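Tema 6. Hábitos orales: la succión digital
Material de clase – Prof. Mimoza Nikolovski

6.1 Concepto
La succión no nutritiva es normal en el lactante y suele desaparecer de forma espontánea entre los dos y los cuatro años. Se considera hábito cuando persiste más allá de esa edad. El dedo más utilizado es el pulgar, con la yema apoyada en el paladar.

6.2 Factores que determinan el daño
Duración, frecuencia e intensidad. Un niño que succiona muchas horas con poca fuerza puede presentar más alteraciones que otro que lo hace con fuerza, pero solo al dormirse. También influyen el patrón facial y la posición del dedo.

6.3 Efectos sobre la oclusión
Inclinación vestibular de los incisivos superiores y lingual de los inferiores. Aumento del resalte. Mordida abierta anterior, a menudo asimétrica – conviene preguntar qué mano usa. Compresión del maxilar y mordida cruzada posterior por la presión de las mejillas y la posición baja de la lengua. 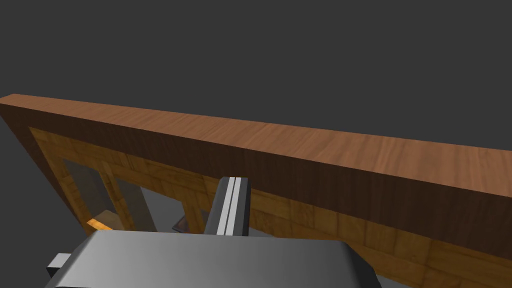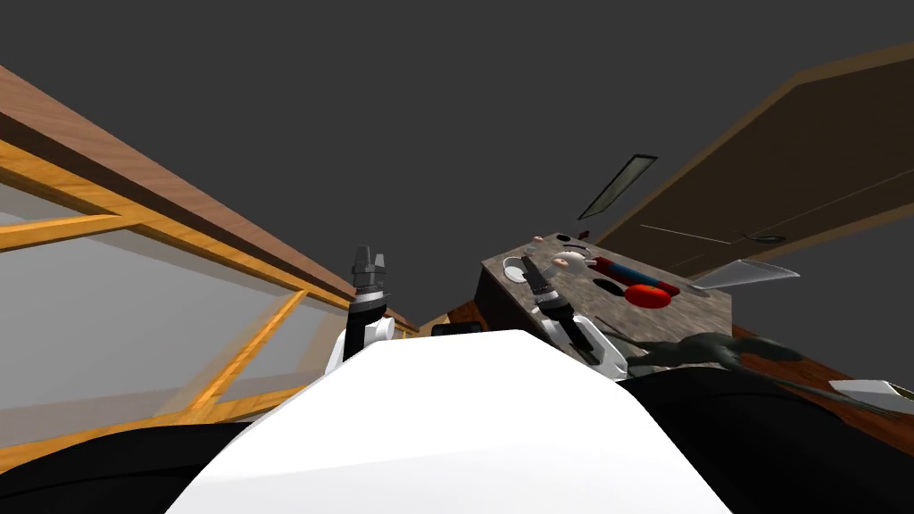

Imágenes de simulación por ordenador.

6.4 Exploración
Revisar las manos: piel enrojecida o callosa y uña muy limpia en el dedo afectado. Anotar el resalte en milímetros y observar la deglución y el sellado labial en reposo.

6.5 Tratamiento
Antes de los cuatro años, información a la familia y refuerzo positivo, sin castigos. Después, calendario de registro y recordatorios (tirita, guante nocturno). La rejilla palatina se reserva para niños que quieren dejar el hábito y no lo consiguen; se mantiene varios meses tras el cese.

Lectura para la próxima sesión: apuntes de Edin Atanasov sobre respiración oral, apartados 1 y 2. La entrega del caso clínico pasa a octubre.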